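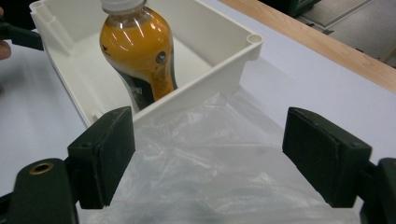 Ticket: Lallex loses the wrist pose over white plastic, then jumps when it comes back
Opened by: Jovita Sandoval
Component: Lallex tracker, offline mode
Status: Resolved, docs change pending

Hello all, and thank you in advance for reading, this one got longer than I meant it to. We run Lallex over our hand-held gripper recordings to get the camera path, and then everything goes on to Flidereck to be cut into training episodes. For most of our tabletop material this works beautifully and I have very few complaints. The trouble is with the storage tray sessions. When the gripper is up high, with a bottle or some other printed thing in view, the path is smooth as butter. As soon as the gripper goes down low over the tray, the tracked point count falls off a cliff, and when the camera rises again the whole path has shifted sideways by the width of a finger.

The log from the worst one looks like this:

frame 485 state=TRACKING
frame 486 state=TRACKING
frame 487 state=LOST reason=too_few_points
relocalize: ok, attempt 2
warning: pose jump above limit, segment kept

It's that last line that bothers me. "Segment kept" means Flidereck gets an episode with a little teleport in the middle of it, and the policy we train on those episodes has learned a charming little twitch at the edge of the tray.

What I have tried so far: I raised max_points to 2000 (slower, same result). I turned off the finger mask, which was a terrible idea, and I apologize to my afternoon. I also reran the session on the other workstation in case it was something about my install, and got the same jump at the same frame.

Jovita

Reply from Soledad Bermúdez, Riviere support

Hi Jovita! Please never apologize for a long ticket, the short ones are the ones that keep me up at night. I pulled your session on 16th May (a Sunday, but it was raining and I was curious) and stepped through it with the point overlay on.

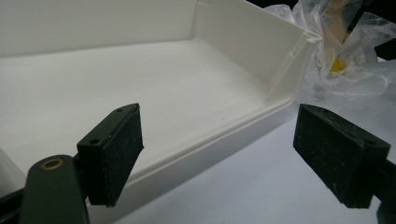
Low over the tray: gripper fingers apart, crumpled clear bag behind the far corner.

Views like that one are the heart of it, I think. The tray floor is off-white and smooth, and apart from some faint specks it gives the tracker very little to hold. So it goes hunting for contrast and settles on two places. One is the finger pads, which are dark and have pale flecks all over them, and those flecks make lovely sharp corners that travel along with the camera. The other is the bag. Its glossy folds throw highlights, and highlights slide around as the viewpoint changes, so the tracker believes it is following fixed points when it is following reflections.

The finger mask is meant to take care of the pads, so I looked at yours, and it was drawn for the fingers nearly closed. With the fingers apart, the outer part of each pad falls outside it. I would start there:

1. Redraw the mask from a frame with the fingers fully open, and grow it by 5 pixels on every side.
2. Put max_points back to the default. Raising it lets in more weak points, and over this tray the weak ones are mostly the ones you don't want.
3. Set on_pose_jump to split instead of keep. You'll get two shorter episodes and no teleport.
4. If you still see drift, try highlight_reject: on. It costs some speed.

Do let me know how you get on, and please send the new mask file if it misbehaves.

Warmly,
Soledad

Reply from Jovita Sandoval

Soledad, you are a treasure. The new mask alone took care of the sideways shift in the session I sent you. Frame 487 still drops to LOST, but now it recovers on the first attempt and lands where it should. I switched on_pose_jump to split anyway for peace of mind, and turned highlight_reject on for the tray sessions only.

One thing I'd love to see, if it isn't a bother: could the mask tool warn a person when the mask was drawn at one opening width and the recording goes well past it? The width is already in the log, so the two could be compared at import. I stared at that mask for ages and it looked perfectly fine to me, right up until you said it.

Reply from Soledad Bermúdez

Lovely idea, and I've filed it as a feature request against the import step. I can't promise a release, though August is when the next round of mask work is planned. I'm leaving this ticket open until the page on masks says "draw it with the fingers open" somewhere people will see it.

Related tickets
Flidereck: episodes out of order after a split
Lallex: finger mask ignored when the recording is rotated
Lallex: slow relocalization with highlight_reject on
Budton importer: gripper width column missing
Flidereck: timeline freezes on very short segments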